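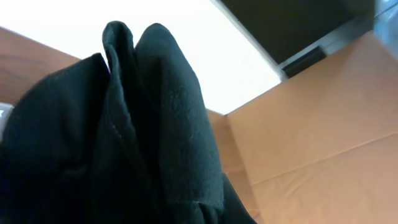 According to the floor lead at Plurnden, a fleece can't hurt anyone, so a packing check on soft goods is wasted paper. I have some sympathy. I have also seen what comes back from customers. Comments are mine, and blunt where the form asked for a tick.

Soft goods packing check, Skestidus returns and repacking room
August 7, 2023

1. Carton flaps sound, no tears at the fold
Pass, with a grumble. A crease across a flap is fine. A crease that has gone soft isn't, and the form gives no way of telling one from the other. Press it with a thumb.

2. Garment or cloth folded flat before it goes in
Fail. Dark fleece gathered up in a bundle and standing in the carton is not folded, whatever the Pleneo sheet says about "loose fill permitted". Who permitted it?

3. Cloth clear of the flaps before closing
Not proven. I was told the pile settles by itself. Perhaps it does. I'd like to see a carton closed without anyone leaning on it.

4. Lint and dust
Minor. A few pale specks on dark fleece. They show far more on this colour than on the light stock, and the tick box treats both the same. A lint roller is supposed to be kept at each bench. I found 2 for 8 benches.

5. Nothing sharp left in the carton
Pass on the cartons I emptied, which was 4 out of a batch of 57. I wouldn't call that a check of the batch, though the form will record it as one.

6. Box knives closed and put away between cartons
Fail. One open on the tape shelf. I was assured it had only just been put down.

7. Closing tape
The new Boros tape is said to hold better on dusty board. No test results were offered. Keep using the old roll until there are some.

8. Walkway behind the benches clear
Pass at the time of the visit. They knew I was coming.

Action: items 2 and 6 to be put right before the next batch. Item 3 to be looked at again with the cartons closed in front of me. The "soft goods, low risk" line at the top of the form should come off until someone can say where it came from.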